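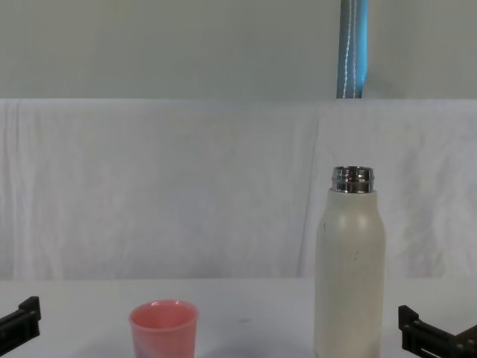 Estrella Tlapale wrote back to the organizers that a talk against insulated bottles was a strange thing to put on a program about drinking more water, and that she had carried hers for years and would be bringing it. Good. Start with that. Read her note out loud, slowly, and let people laugh.

Then say: I'm not against the bottle. I'm against what gets claimed for it. There's a tall white one on the slide and a pink plastic cup next to it, and the room already knows which of the two it's supposed to admire.

Ask for hands. Who owns more than one insulated bottle? Wait. Who has one at home they haven't touched since January? Wait longer.

NEXT: THE CLAIMS

Go through the three I hear most. Don't rush the first.

Claim one, you drink more if the bottle is nice. Maybe for a week or two. I kept a tally at my desk with a Rorwood bottle and then with a plain cup, same desk, same job. With the bottle I refilled less often and felt better about myself. With the cup I had to get up, so I got up. That's one person and a pencil, and I'd say so to anyone who waves a survey from a bottle maker at me. Ask who paid for it and how they counted a drink.

Claim two, it keeps things cold all day. Fine, I believe it. Who needs this at a desk that's 40 steps from a tap? A roofer does. Someone on a long bus route does. I'm in an office and the tap water comes out cold enough for me. (If somebody says "hot tea," agree with them. Tea is the best case for the thing and I don't want to fight about tea.)

Claim three, it's better for the planet than plastic. Careful here, people get cross. Better than buying a throwaway bottle every lunchtime, sure, if you stick with it. Better than a plastic cup you already own? I'd want to see the sums. You can't tell from looking at a cup how long it's been in the cupboard. Mine came with a picnic set and has outlived two kitchens.

Pause. Drink from the cup I brought. Don't make a thing of it.

NEXT: WASHING

Nobody's brochure spends much time on washing, so I will. A wide tumbler with an open top, you can see the bottom of it. Sponge goes in, sponge comes out. A tall narrow bottle needs a brush on a stick, and the lid needs its own little brush, and the seal in the lid has to come out and go back the right way round. The Mok lid I had came apart into more pieces than I could put back together before coffee. I now use it without the inner ring and it leaks in my bag.

Ask when people last took the seal out. Expect silence. Don't scold, I'm as bad.

The dishwasher question will come up. Tell them to read the bottom of their own bottle, because I've owned ones that said yes and ones that said no and they looked just alike.

NEXT: THE ONE THING I'LL GIVE THEM

Lids. A cup tips over and the keyboard is gone. I lost one that way and the repair quote was 491 dollars, so I'm not going to stand up here and tell you an open cup is safe next to a laptop. Put the cup on the other side. Or buy the lid and stop reading the rest of the label.

Skip this next part if we're past ten minutes.

Price. The Mastton shop near my office had a wall of them, and a sign telling me to pick my color for the season. Since when does water have a season? The Eser ones cost more and came in a box with a ribbon. I asked the man at the counter what the extra money was for and he said the finish. I asked what the finish did. He was very nice about it.

QUESTIONS I EXPECT

"What about kids?" Plastic cup at the table, bottle with a lid in the school bag. Write the name on both.

"What about the taste?" I get a taste from some lids and none from others. Could be my washing. I don't know, and I'd rather leave it there than guess.

"So what should I buy?" Use what you have until it cracks or leaks. If you have to buy one, take it apart in the store first and see if your hand fits inside.

If Estrella came, give her the microphone for the last few minutes. She'll disagree with most of this. Leave the bottle and cup slide up while she talks, and remember to get my cup off the lectern before the next speaker needs it.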